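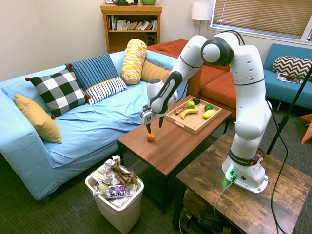 The Winter I Learned to Eat Citrus Properly

I grew up thinking a mandarin was something you found at the bottom of a stocking, slightly squashed, and ate to be polite. Then I moved to Irkthorpe and met Shadi Boutros, who runs Kakis, the little fruit shop on the corner, and I've been a nuisance on the subject ever since.

My first November there I went in for a lemon. Shadi looked at my one sad lemon, put five mandarins in a bag and told me to come back when I'd eaten them all. They were all different! One was so sharp it made my ears ring, one tasted like honey, and one was honestly a bit dull (I told her so, and she said it needed another week in the bowl).

So now I buy them by feel. Heavy for its size is good. A loose, baggy skin is fine on a satsuma, but on a clementine I want it snug. Color I mostly ignore, having been fooled by plenty of gorgeous shiny ones that were all pith and no juice. And I smell the stem end, which gets me looks in the supermarket — I've stopped caring. 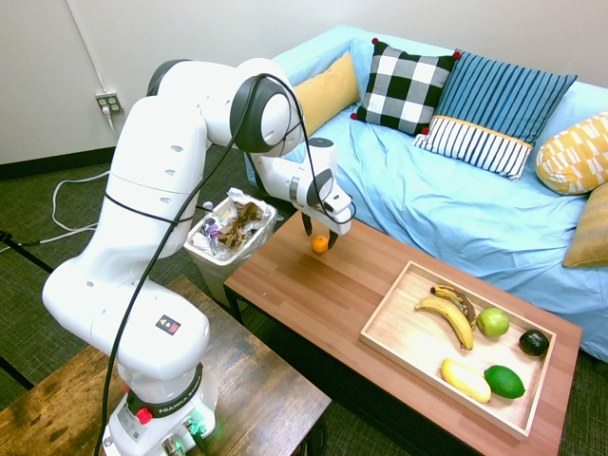
Storage is where my family and I part ways. My mother keeps hers in the fridge until they're cold enough to hurt your teeth. I leave mine out for a few days and only chill what we won't get to, and I check the bottom of the bowl every morning for soft spots, because one moldy mandarin will take its neighbors with it.

And please save the peel. I dry it on the radiator and drop a strip into black tea, or into a beef stew with a bit of star anise. Last year I got ambitious and made marmalade, nearly 200 jars if you believe my husband. (It was a lot fewer. He had to carry them down to the cellar, so he gets to exaggerate.)

Shadi won't touch marmalade. She peels hers in one long curl, standing at the till, and eats the whole thing in two bites while you're still hunting for your change. I've been trying to get the curl right for three winters and mine still breaks halfway around.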